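Kioko reissue brings back Cerine the heron

12/8/20

The children's novel Cerine and the Salt Road is back in print after nearly four decades. Kioko, a small press that specializes in older books for young readers, released the new edition this week in a first run of 3,000 copies.

The story follows Cerine, a heron who can't fly and who walks the length of an inland sea carrying letters for other birds. It was written by Higinio Cuevas, a former schoolteacher who published four books for children. Used copies of the original have been hard to find, and one in good condition sold last spring for 900 dollars.

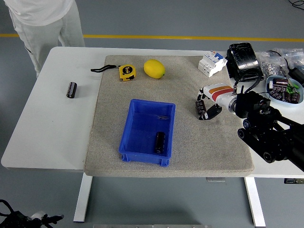 What changed in the text

The new edition restores two chapters left out of the first printing. One is set in the port of Brustemska, where Cerine is locked in a grain store and has to bargain with the rats. The other is a short ghost story told by a ferryman — readers who know the old version may remember that he is mentioned once and never seen.

Kioko has also dropped a song from the middle of the book that mocked the speech of the marsh people. An editor's note at the back explains the cut and gives the song's place in the story. The original ink drawings are all included, along with a map that used to be sold separately.

At 900 pages in manuscript, the book was long for its age group, and the first publisher trimmed it hard. Most of that material is lost. The two restored chapters came from a typed carbon copy kept by the Cuevas family. 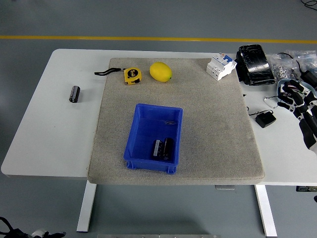
A blue plastic bin on a felt-topped table.

A second Cuevas title, Flurnoditz, is planned for May. It is a shorter book about a clockmaker's apprentice and a town where the bells ring at the wrong hours, and it has none of the characters from the Salt Road.

Kioko is also setting aside 100 copies of the heron book for school libraries. Librarians can request one through the publisher's website until the supply runs out — one copy per school.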